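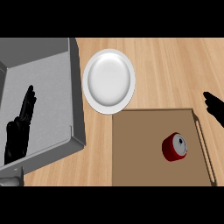 *Figure 1. Rendered tabletop with an open grey box, a white oval dish and a red can on a brown board.*

# Do limpets return to the same spot? A shore study on the Isle of Man

Divina Belmonte
Second-year field project, Animal Behaviour

## 1. Background

The common limpet (*Patella vulgata*) moves about to graze on the thin film of algae that covers rocks. On many shores it then goes back to one fixed place, called the home scar, where the edge of the shell fits the rock closely. A good fit helps the animal hold water when the tide is out and makes it harder for crabs and birds to pull it off.

Not all limpets home equally well. Earlier work has linked homing to the kind of rock, the height on the shore and the size of the animal. I wanted to find out whether limpets high on the shore were found on their scars more often than those lower down. Animals on the upper shore spend longer out of the water, so being off the scar should cost them more.

## 2. Site

The work was done on Filitz Ledge, a sloping slate platform on the south side of the island. I used a stretch 100 metres long. It is fairly sheltered at the western end and takes more wave action at the eastern end. The upper part has barnacles and some channelled wrack. The lower part has more bladder wrack and several shallow pools.

I did not use limpets inside the pools, as they stay covered at low tide and may behave differently.

## 3. Method

I marked 70 limpets, half on the upper shore and half on the lower shore. Each one was given a small dot of Brosisia enamel on the shell and a matching dot on the rock beside the scar. The shell was dried with a cloth first. A number was written next to the rock dot with a paint pen.

Shell length was measured with Sternus callipers without lifting the animal. I recorded each limpet at 11 daytime low tides in October, which gave 770 records. At each visit a limpet was put down as:

- **home**, if the two dots were next to each other
- **away**, if the limpet was found but the dots did not match up
- **missing**, if it could not be found after a search of the nearby rock

Distances were measured from the rock dot to the dot on the shell with a soft tape. Visits began one hour before low water and always went from west to east.

## 4. Results

Most limpets were home on most visits. The upper shore group was home in 341 of its 385 records, or 89 per cent. The lower shore group was home in 281 of its 385 records, or 73 per cent.

| Group | Home | Away | Missing | Total |
|---|---|---|---|---|
| Upper shore | 341 | 32 | 12 | 385 |
| Lower shore | 281 | 77 | 27 | 385 |

Limpets that were away had not gone far. The longest distance measured was 62 cm, for a lower shore animal close to the edge of a pool. It was back on its scar at the next visit.

Four limpets went missing and were not seen again. Three of these were from the lower shore, at the eastern end. The other missing records were animals that turned up later, usually under weed.

I plotted shell length against the number of visits at home and could see no clear pattern in either group. The smallest animals were left out of the marking, so the range of sizes was narrow.

## 5. Discussion

The results agree with the idea that upper shore limpets keep more closely to their scars at low tide. Drying out is one possible reason. Weed is another. Bladder wrack keeps the rock underneath damp, and a limpet beneath it may be able to stay off its scar with little risk. I did not record weed cover for each animal, so I cannot separate the two.

The records are not independent of each other, as the same animals were seen many times. For this reason I have given percentages only and have not used a chi-squared test on the table. A mixed model would suit the data better.

All visits were in daylight. Limpets on some shores feed mainly at night or while covered by the tide, and a daytime visit says little about how far they travel when feeding. Searching was also harder on the lower shore, and one visit, on a Sunday with a strong south-westerly, had to be cut short before the last pools had been checked properly. Nine of the missing records come from that visit.

## 6. Further work

A repeat in summer would show whether the gap between the groups grows in warmer weather. Weed cover should be scored for each limpet at the time of marking. The enamel dots on the rock were wearing thin by the last visit at the exposed end, and a spot of epoxy putty would probably last longer.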